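1/ Budget thread for a small pick-and-place cell. We have the simulation running and no hardware ordered yet, so these are planning numbers.

2/ The task: pick up a slender rod, place it in a fixture, repeat. The arm is the easy part of the quote. Reach and payload on the Gavden are both more than we need, and the price has been stable since April.

3/ Gripper is where the money moves. Two-finger parallel, electric, from Jovska. Base unit fits the budget. The long-stroke version adds $570 and I am still undecided on it.

4/ The argument for long stroke is approach error. With the rod lying diagonal to the fingers, you either rotate the wrist first or open wide and accept some slop. Wrist rotation costs cycle time – stroke costs money.

5/ Sim view from the wrist, fingers open, white rod with dark blue ends on a pale surface:

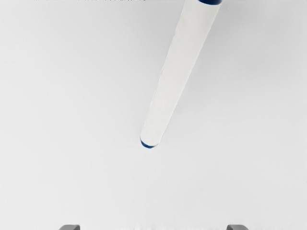 6/ Camera line item. White on pale gray is low contrast, and the blue ends are doing most of the work for detection. I have $600 for a wrist camera and would sooner spend part of it on a light than on resolution.

7/ Fingertips are consumables. Budget them that way. Trendetti sells molded pairs at $105. I put two spare pairs in year one and will correct that once we have wear data.

8/ Cables, mounting plate, connectors: $172 on the current list. Every list I have made like this was short, so I carry it at double.

9/ Simulation is not free either. The license is covered by the Haverford site agreement, but the hours are not. Tuning contact friction took longer than building the cell model. Put those hours in the plan under their own line.

10/ Order of purchase: camera and light first, on a bench stand, with real rods. Then the gripper. Arm last – it has the shortest lead time of the three and the least uncertainty.

11/ Open items: long stroke yes or no, guarding (no quote yet), and whether the fixture gets machined or printed. Will add to this thread when the guarding quote arrives.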